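Checking grasp labels before you train on them

Grasp detectors are sold as if the labels came for free. They don't. Skindo will happily mark a grasp every time the finger gap stops shrinking, and plenty of those marks are wrong. I don't trust a label file until I've done the steps below.

1. Load the session in Skindo and set the gap threshold by hand. The default is tuned for boxes, and round fruit on a tray will fool it.

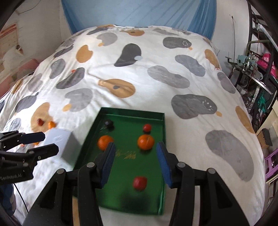 Can I just use the gap signal and skip the video?
Only if your objects are all one size. A closed gap on a cherry tomato and a missed grab look nearly the same in the numbers.

2. Export the open and closed events, then pull 500 at random. Look at each one. Tedious, yes — but a score on 4000 unchecked events tells you nothing.

3. Drop any event shorter than 3 video samples. Those are mostly jitter.

4. For two-gripper sessions, run each side separately. Merged streams swap left and right more often than the Zustano docs admit.

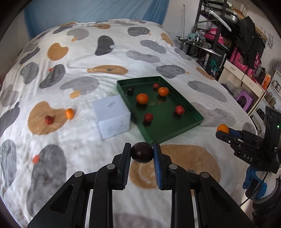

Plum between the fingers, tangerine in the second gripper: two events, one per side.

5. Retrain, then repeat step 2 on a new sample. If the error rate hasn't moved, suspect the clock offset before you blame the model.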